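Slippage, spreads and a seven-pair basket: talking to the developer of Trendum

The developer behind Trendum keeps the strategy on a short leash. It trades seven currency pairs on the four-hour chart, opens one position per pair at most, and does nothing in the hour around the daily rollover. Trendum is sold through Erlow, a small software shop, and has been on its third major version since December.

We started with testing. Version three was run over 413 trades of out-of-sample data before it went on a live account. "That is a small sample," the developer says. "A four-hour system does not trade much. I could have added pairs to get a bigger number, but the extra pairs move with the ones I already have, so the trades would not be independent."

The tests used variable spreads recorded from the broker feed. Fixed spreads, in the developer's view, account for most of the gap between backtests and live results in faster systems. "If your average target is 18 pips and your spread assumption is off by one, you have given away a large part of the edge. With Trendum the average target is 165 pips. The same error costs you very little."

The stop is set from average true range at entry and is not widened afterward. Earlier versions trailed the stop on every new bar. Version three moves it once, to the entry price plus costs, and then leaves it alone until the target or an opposite signal.
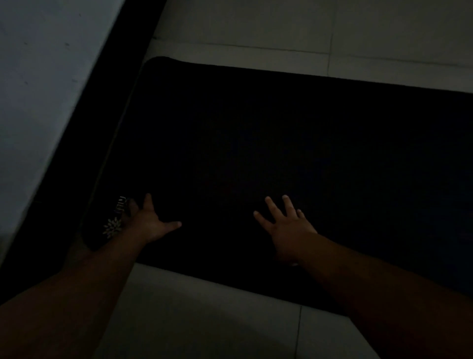 "Trailing looked good on paper," the developer says. "When I went through the trades one at a time, it was cutting the long ones short, and the long ones pay for everything else. The win rate went down when I took it out. The profit factor went up a little. I would take that trade again."

Position size is calculated from account equity and stop distance. There is no grid and no doubling after a loss. Buyers do ask for both. The developer's reply is that a grid changes the shape of the equity curve and leaves the risk where it was – it only shows up later and all at once.

Execution is handled by a separate module called Carrasco, which checks the spread before sending an order and retries if the price has moved. After a set number of failed attempts it skips the signal and writes a line to the log. "People write in to say a trade is missing," the developer says. "I ask for the log. Usually the spread was too wide and it did what it was told."

A second product, Tutik, is a plain trade copier for users with accounts at more than one broker. It has no strategy of its own. Symbol names have to be mapped by hand, including suffixes, and lot sizes are rounded down to the step each broker allows.

Asked what a new user should do first, the developer suggests a demo account with the same broker and account type as the planned live one, left running through at least one month with a central bank decision in it. Default settings should stay as they are for that period. "If you change the inputs in the first week, I can't compare your results with mine, and neither can you."

Work on the next version is limited to the news filter, which at present reads a calendar file that has to be updated by hand – a step many users forget. No release month has been set.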